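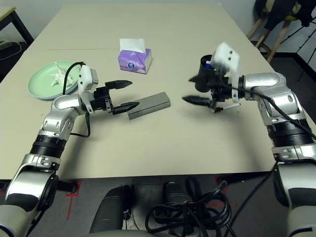

The table: plate with the tissue, the gray block, the black cup, the thin white stick.

From: Bonifacio Manzano
To: Gindano tidy-desk list
Date: May 29, 2025
Subject: Re: What lives on your table?

Widmer wrote:
> I clear my table every evening and by lunch the next day it's full
> again. Small stuff mostly. Pens, glasses, a dish with something on it.
> Do you all give every item a fixed spot, or just have one tray and
> dump it all in? I tried the tray for six weeks and it turned into
> a second table on top of the first one.

Fixed spots, Widmer, every time! I was a tray person too (mine was a big enameled thing from Flasden, and I loved it, and I gave it to my sister in March) and the switch has made me so much happier at my table.

What did it for me was starting with the plate. A pale green plate is a lovely thing to have out, but mine had become the place where tissues go. So now the tissue goes in the trash first, the plate goes back to the kitchen, and suddenly there's a big patch of bare tabletop to work with. I can't tell you how good that feels at seven in the morning.

Next I do anything long and thin. Pens and sticks roll, so they go upright in a cup. I like a dark cup for this, it doesn't show the ink. Then whatever is left gets lined up along the back, longest thing first.

Glasses were my real trouble. I used to put them down bare, lenses on the table, and then set a book on them. A case with a proper flap fixed that, and I've gotten fond of the look of them too. There's a stitched one I want to show you because I think the color is just right for a light table:
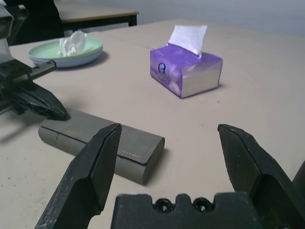

Gray-green case with the yellowish stitching along the top. Look at that rounded end!

You could leave a case like that out all day and it wouldn't look like clutter. I keep mine parallel to the edge of the table, on the side I reach with my left hand, and I put it back there even if I'm only getting up for coffee.

Gralov asked off-list how long the evening round takes me. Roughly six minutes, and that includes wiping down. A damp cloth first and then a dry one, or you get streaks on a pale top.

Widmer, do you have a drawer within reach? If you do I have more ideas, drawers are a whole other message.

Bonifacio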